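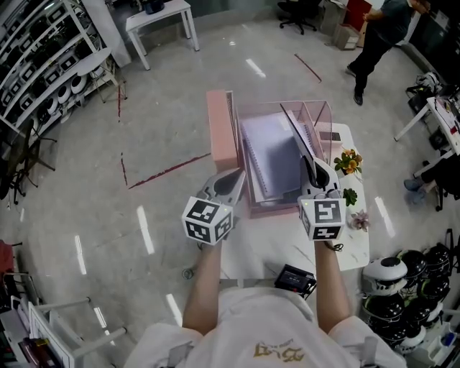
4. Comparing Finger Sets on the Hand-Held Grippers

Purkmont Bench Guide, Part 2
By Noémie Caron and Borislav Gashi
Last updated: September

This section covers the side-by-side trial of two finger sets on a pair of hand-held grippers. It assumes that both grippers have been assembled and charged as described in Section 2 and that the tracking software has been installed as described in Section 3. The trial uses the desk organizer task. Other tasks are listed in Section 6.

The procedure takes one operator and one person at the recording computer. One person can do both jobs, but the start and stop marks in the log will be less accurate.

4.1 Before You Start

You need the following:

- Two hand-held grippers with marker cubes fitted
- One set of Flendier standard fingers and one set of Kneževič soft fingers, in matched pairs
- The display unit and its cable
- An open-top desk organizer with clear dividers
- Spiral-bound notebooks and one thin, flat device such as a tablet
- The 2.5 mm hex key from the gripper case
- A lint-free cloth
- A printed copy of the trial sheet (Section 4.7)

Use a tablet that is out of service. The flat-device step puts side load on the screen, and the standard fingers can mark the bezel.

CAUTION: Keep your free fingers out of the jaw opening at all times when the gripper is switched on. The jaws close to the last commanded width when power returns after an interruption.

4.2 Setting Up the Table

1. Clear the table surface within arm's reach. Decorative items such as plants and artificial flowers may stay on the table if they are to one side of the organizer. They are useful as background detail for the tracking software, but they must stay in the same place for the whole trial.

2. Place the organizer on the table with its open side up and the slots within reach of both hands. Mark the corners on the table with removable tape.

3. Load the organizer. Stand the notebooks upright in one slot with the wire bindings all facing the same way. Lean the flat device diagonally in a slot of its own.

4. Put the display unit on the near edge of the table, between your arms. The cable must not pass under the organizer.

5. Stand facing the table with a gripper in each hand. Your elbows should be slightly bent when the fingertips touch the front of the organizer. If your arms are straight, move closer. If the marker cubes come nearer to your chest than the handles, move back.

6. Check the cables. A cable that hangs below the gripper near the table edge can catch when you pull back. Leave enough slack for full reach and clip the remainder to the strap on your forearm.

NOTE: A glossy or strongly patterned tabletop is acceptable. Veined marble patterns have not caused false marker detections with Genlow tracking software. Black-and-white checked tablecloths have.

4.3 Fitting the Fingers

Fit the same finger set to both grippers. Mixed sets are not part of this trial.

1. Switch off both grippers.

2. Open the jaws by hand to the service stop. Do not use a lever.

3. Remove the two screws at the base of each finger. Keep the screws from the left and right grippers apart. The thread-locking compound wears at different rates.

4. Wipe the mounting face with the lint-free cloth.

5. Seat the new finger against the shoulder. There must be no gap. A gap of any size at the base shows up as a tilt at the tip, and thin objects will rotate in the grasp.

6. Tighten both screws evenly until the finger stops moving, then a quarter turn more.

7. Close the jaws slowly by hand. The tips must meet along their full length. If only the corners touch, loosen the screws and seat the fingers again.

NOTE: The soft fingers are slightly longer than the standard fingers. The tip offset in the software must be changed each time you change sets. See 4.4, step 5.

4.4 Checking the Marker Cubes and Tracking

Each gripper is tracked by the fiducial markers on the faces of its cube. The cube must not move relative to the handle during a trial.

1. Grip the cube between finger and thumb and try to twist it. If it turns, tighten the collar.

2. Check the printed faces for scratches, fingerprints and lifted edges. Clean with a dry cloth only. Solvent softens the ink.

3. Switch on both grippers. Check the indicator on each cube against the status table in Section 2. Depending on the viewing angle, the indicator may be hidden from the operator, and it should then be confirmed by the second person.

4. Open the tracking page on the recording computer. Both cubes must be listed. Rotate each wrist slowly through its full comfortable range. The position trace should be continuous.

5. Select the finger set from the tip offset menu. Do this for both grippers. The menu does not copy the setting from one gripper to the other.

6. Touch the two fingertips together in front of you and hold them still. Read the tip distance from the display page. A reading above 11 mm means that an offset is wrong or a cube has shifted. Repeat steps 1 to 5.

CAUTION: Do not hold a gripper by its marker cube. The collar is made to slip under load to protect the handle, and the calibration will be lost.

4.5 Running the Task

Run each finger set for 40 attempts. An attempt is one object removed and put back. Alternate hands so that each hand makes half of the attempts.

1. Ask the second person to start the recording and wait for the tone.

2. Hold both grippers above the organizer with the jaws open, and pause until the traces settle.

3. Notebook removal. Lower one gripper so that the fingers straddle the cover of the nearest notebook. Place the other gripper against the outside of the organizer to steady it. Close, lift straight up, and clear the divider before moving sideways.

4. Notebook return. Bring the notebook back over the same slot. Lower it until it touches the bottom, then open the jaws fully before you lift away. Partial opening catches the wire binding.

5. Flat device removal. Approach from the raised corner. Close slowly. If the device slides down the divider, let it settle and approach again. Count this as the same attempt.

6. Flat device return. Lean the device in the same direction as before. The opposite direction changes the approach angle for the next attempt.

7. Call out the result. Use only the words "clean," "regrasp" or "drop."

8. Rest your arms after every tenth attempt. Fatigue affects wrist angle well before the operator notices it.

9. Stop the recording, change finger sets, and repeat from 4.3.

NOTE: If a person walks behind the table or sits down nearby, continue. Movement in the background does not affect the result unless a marker is blocked.

NOTE: Do not tilt the gripper more than 45 degrees from vertical inside a slot. Beyond this angle the knuckle of the standard finger touches the divider and the grip force reading is no longer valid.

CAUTION: Clear acrylic dividers are hard to see from above. Approach slowly until you have learned where the upper edges are. Repeated contact will chip the tip pads on the soft fingers.

4.6 Reading the Results

Export the log at the end of each set. Compare the two sets on the number of clean attempts first, then on regrasps. Time per attempt is recorded but should be given little weight, as it depends mostly on the operator.

The following patterns were noted in the trials by Azra Jurić and Lợi Lưu and may help in reading your own log:

Standard fingers. Good entry between tightly stacked notebooks. Most failures were regrasps on the flat device, where the hard tips slid along the edge. Force traces rise sharply on contact.

Soft fingers. Better hold on the flat device. Poor entry between covers, where the pads folded back and often picked up two notebooks at once. Record a double pick as a regrasp. Force traces rise slowly, and the peak can come after the lift has started.

If more than one in ten attempts shows a gap in the position trace, discard the set and check the cubes. The usual cause is that the wrist was turned so that one forearm blocked the other cube. Change your stance before you change any camera setting.

The log file is limited to 400 MB. Recording stops without a tone when the limit is reached. For long trials, split the set in half and save each half under its own name.

4.7 Trial Sheet

Copy these fields to the top of each sheet:

Operator:
Recorder:
Finger set (left / right):
Tip distance at start:
Tip distance at end:
Clean / regrasp / drop, left hand:
Clean / regrasp / drop, right hand:
Double picks:
Gaps in trace:
Remarks:

The tip distance at the end is taken in the same way as in 4.4, step 6. If it differs from the starting value by more than 2 mm, write "shifted" under Remarks and keep the log. Hélène Girard reviews shifted logs every Friday and decides whether the attempts can be corrected.

4.8 After the Trial

1. Switch off both grippers before you put them down.

2. Lay each gripper on its side with the marker cube clear of the table. Do not stand it on the fingertips.

3. Disconnect the display unit cable at the unit end first.

4. Inspect the soft finger pads for cuts from the wire bindings. Replace both pads of a pair, even if only one is cut.

5. Return the fingers to the case in pairs. Left and right fingers are stamped L and R on the mounting face.

Continue with Section 5 if the selected finger set is to be used on the arm. The tip offset from the hand-held gripper does not carry over and must be measured again at the flange.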